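Rosalba Rizzi had rented the flat in Wivadora for 24 months, and the lease required that the bathroom be returned in its original condition. She started at the sink. The inventory listed one faucet, black; one mirror, large; one countertop, marble. It didn't list the flower.
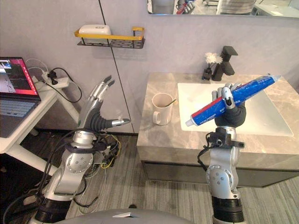
The toothpaste was blue with a red stripe, a kind Grasso had always bought. She had gone on buying it after he moved to Pemora. She wrote "personal" on the form, crossed it out, and wrote "consumable." The mug went down as personal. For the flower she left the line blank and turned to page 2, floors.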